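November 1, 2020 – workroom notes, Candura sweatshirt

Spent the whole morning on the oversized sweatshirt block and I'm so happy with it, even if my back isn't! Took the old men's pattern and dropped the shoulder by 2 cm, then left the body as wide as it was, so it still hangs like something borrowed (that's the charm of it, I think). Chest on the flat is 61 cm, length 54, and I do like that shorter hem with high jeans.

The Ollska ribbing is a dream at the neck but too tight at the cuffs – cut those longer next time, please, whoever gets there first. The Gukex fleece sheds all over the overlocker, so brush it out after every piece. 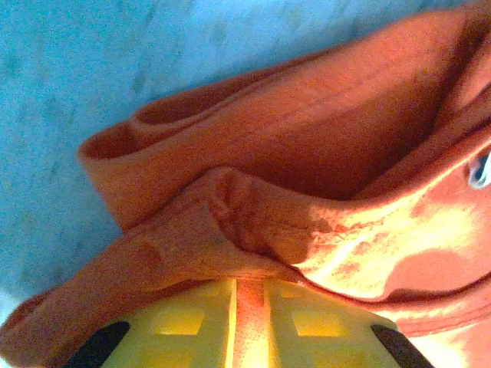
Color is still the part I keep going back and forth on. Gray melange is the safe choice and will sell in March as well as it does now, but I keep wanting something warmer next to it, a soft salmon orange that goes to rust down in the folds and nearly peach where the light lands. Asked Bălan for a price on 400 meters dyed to order, gray and orange split evenly. Second sample gets cut once they answer.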